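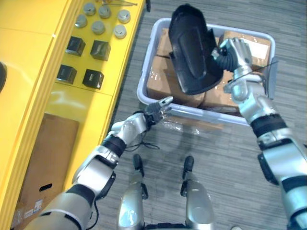 자주 묻는 질문: 워릭(Worik) 시 주민참여예산 온라인 투표

최종 수정: 2021년 7월 27일

투표 자격

누가 투표할 수 있나요?
워릭 시에 주민등록이 되어 있거나 시내 사업장, 학교에 다니는 만 16세 이상이면 투표할 수 있습니다. 국적은 따지지 않습니다. 외국인 주민은 외국인등록번호로 본인 확인을 합니다.

시내 직장에 다니지만 집은 다른 시에 있습니다.
투표할 수 있습니다. 재직증명서 또는 건강보험 자격득실 확인서를 신청 화면에서 첨부해 주세요. 확인에는 영업일 기준 이틀이 걸립니다. 마감 직전에 첨부하면 투표 기간 안에 확인이 끝나지 않을 수 있습니다.

지난번 투표에 참여했는데 다시 등록해야 하나요?
주소가 바뀌지 않았다면 다시 등록하지 않아도 됩니다. 이사한 경우에는 '내 정보'에서 동을 수정한 뒤 투표해 주세요. 동 정보가 예전 주소로 남아 있으면 동 단위 사업 목록이 잘못 표시됩니다.

선거권이 없는 사람도 되나요?
주민참여예산 투표는 공직선거가 아니므로 공직선거법상 선거권 유무와 관계가 없습니다. 위의 자격만 충족하면 됩니다.

투표 방법

투표 기간은 언제인가요?
8월 한 달 동안입니다. 시작일 오전 9시에 열리고 말일 오후 6시에 닫힙니다. 마감 시각에 화면을 열어 둔 상태라도 제출 단추를 누르지 않았다면 투표한 것으로 처리되지 않습니다.

한 사람이 몇 개 사업에 투표하나요?
시 전체 사업에서 2개, 거주하는 동의 사업에서 2개를 고릅니다. 한쪽만 투표해도 유효합니다. 같은 사업을 두 번 고를 수는 없습니다. 시외 거주자는 직장이나 학교가 있는 동의 사업에 투표합니다.

인터넷을 쓰기 어려운데 어떻게 하나요?
동 주민센터 민원실에 종이 투표용지가 있습니다. 신분증을 가지고 평일 오전 9시부터 오후 6시 사이에 방문하면 됩니다. 점심시간에도 접수합니다. 거동이 불편한 분은 전화로 방문 투표를 신청할 수 있으며, 신청은 마감 일주일 전까지 받습니다.

가족 것을 대신 해도 되나요?
대리 투표는 인정되지 않습니다. 글을 읽기 어렵거나 화면 조작이 힘든 분은 주민센터 직원의 도움을 받을 수 있습니다. 이때 직원 두 명이 함께 입회합니다.

투표한 내용을 바꿀 수 있나요?
온라인 투표는 마감 전까지 한 번 바꿀 수 있습니다. 종이 투표는 용지를 함에 넣은 뒤에는 바꿀 수 없습니다. 온라인과 종이로 모두 투표한 경우 종이 투표만 집계합니다.

인증 문자가 오지 않습니다.
스팸 문자함을 먼저 확인해 주세요. 5분이 지나도 오지 않으면 '다시 보내기'를 누르면 됩니다. 법인 명의 휴대전화는 문자 인증이 되지 않으니 공동인증서를 쓰거나 주민센터를 이용해 주세요.

사업 선정

후보 사업은 누가 정했나요?
주민이 낸 제안을 담당 부서가 검토하고, 주민참여예산위원회가 심의해 후보로 올렸습니다. 올해 위원장은 에반겔리아 바칼리스(Evangelia Bakalis), 부위원장은 보리스 무이치(Boris Mujić) 위원입니다. 심의 회의록은 시 누리집 '예산 공개' 메뉴에 있습니다.

제가 낸 제안이 후보에 없습니다.
접수된 제안은 1420건이고 이 가운데 200건이 후보가 되었습니다. 제외된 제안에는 사유가 붙어 있으며, 제안 번호로 조회할 수 있습니다. 제외 사유로 가장 많은 것은 이미 시행 중인 사업과의 중복입니다. 시 소유가 아닌 땅에 시설을 짓자는 제안과 국가 사무에 해당하는 제안도 제외되었습니다.

제외 사유에 동의하지 않으면 이의를 낼 수 있나요?
조회 화면의 '재검토 요청'을 눌러 의견을 적어 주세요. 위원회가 다음 정기회의에서 다룹니다. 다만 재검토에서 받아들여진 제안은 올해 투표가 아니라 내년 후보로 올라갑니다.

표를 많이 받으면 반드시 시행되나요?
득표 순서대로 예산 한도 안에서 예산안에 담습니다. 예산안은 시의회 심의를 거쳐야 확정되므로 의회에서 금액이 조정되거나 삭감될 수 있습니다. 삭감된 사업은 그 이유를 누리집에 올립니다.

득표수가 같으면 어떻게 하나요?
사업비가 적은 쪽을 먼저 반영합니다. 사업비까지 같으면 위원회에서 추첨합니다.

시의원이나 정당이 특정 사업을 홍보해도 되나요?
의견을 밝히는 것은 자유입니다. 금품이나 편의를 제공하며 투표를 권유하는 행위는 시 조례로 금지되어 있고, 확인되면 해당 사업을 후보에서 뺄 수 있습니다. 공무원은 특정 사업에 대한 지지를 권유할 수 없습니다.

코자바시(Kocabaş) 지구는 어느 동 사업에 투표하나요?
행정구역 조정이 끝나지 않아 올해까지는 플라쿠스(Flakus)동 사업에 투표합니다. 주민등록상 주소가 코자바시 지구로 표시되어 있어도 투표 화면에는 플라쿠스동 목록이 나옵니다.

결과와 개인정보

결과는 언제 나오나요?
종이 투표 집계와 중복 확인을 마친 뒤 누리집과 동 게시판에 함께 공고합니다. 중간 득표 현황은 공개하지 않습니다. 공고에는 사업별 득표수와 동별 참여 인원이 들어갑니다.

누가 어디에 투표했는지 시에서 알 수 있나요?
본인 확인 정보와 투표 내용은 따로 저장합니다. 담당 직원도 개인별 선택을 볼 수 없습니다. 본인 확인 정보는 결과 공고 후 90일이 지나면 삭제합니다.

집계 과정을 볼 수 있나요?
종이 투표 개표는 시청 대회의실에서 하며 주민은 누구나 참관할 수 있습니다. 참관 신청은 당일 현장에서 받습니다. 촬영은 투표용지가 식별되지 않는 범위에서 허용됩니다.

문의

투표 절차: 예산담당관실 마리솔 차베스(Marisol Chávez)
제안 조회 및 재검토: 주민참여팀 드라기차 이오네스쿠(Dragica Ionescu)
전화 문의는 평일 오전 9시부터 오후 6시까지 시청 대표번호로 받습니다. 누리집 문의 게시판에 남긴 글에는 영업일 3일 안에 답변합니다.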